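Subject: Re: [gripper-users] Slipping under load, or is it just me?

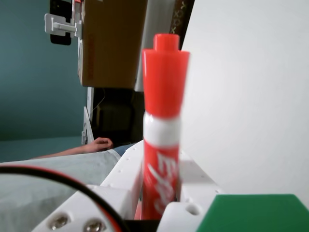

Red Expo marker in the Asik fingers, cap end up.

Hi all,

Sorry for the slow answer, I wanted to try a few things before I piled in.

> On the Gitgate list in February you wrote:
> We've got the printed Asik fingers on a Mekonnen arm and it keeps
> letting go of pens. It closes fine, the software says it's holding,
> and then part way through the lift the thing slides out. Anyone
> else? We've already swapped the pads and it made no difference.

Yes, us too, and ours got a bit worse than sliding. We had a marker drop on run 11 and the controller carried on as if it still had it. Fair enough, I thought, it'll stop when it gets to the put-down point. It didn't! The fingers kept on closing, harder and harder, until one of them cracked along the row of little holes. I had my hand nearer to it than I should have, and a bit of white plastic went past my thumb. No harm done, but I've moved my chair back.

So I went through the log (all 900 lines of it, with tea). The "holding" flag is set from motor current at the moment of closing and then never looked at again. If the object goes, the flag stays up, and the grip routine reads the lack of resistance as "squeeze more". Swapping pads won't touch that.

What I've done for now:

Current limit down to 28 per cent in the Prirach config. Markers still hold at that, heavier stuff doesn't.

Finger position checked all through the lift. If the gap shrinks by more than 2 mm after the grip, everything stops.

Hands out of reach until the arm is parked – and I mean parked, the paused light doesn't count.

I'd also look at the two screws at the base of your fingers. One of mine had backed out a good half turn and I only spotted it when I took the broken bit off.

Could you send me your config file? I'd like to know if your flag behaves the same way before I go and report it as a bug. And which firmware are you on?

Cheers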